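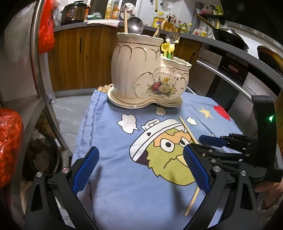
Le pot à ustensiles, sur la petite table de la cuisine.

Chie Murakami avait gardé le pot double de sa tante, celui à la rose, et la nappe bleue des enfants. Le reste partait chez Brullard en décembre.

Elle posa deux baguettes de bois clair sur la nappe et s'assit.

— Tu les prends aussi ? demanda son frère.

— Je ne sais pas.

Il avait trouvé 32 euros dans une boîte à thé et les comptait encore. Elle regardait la louche. Leur tante servait la soupe avec, debout, sans parler, et personne ne commençait avant elle.

— Brullard donne 500 pour le buffet.

— Bien.

Elle remit une cuillère droite dans le grand pot, puis alla chercher du papier journal.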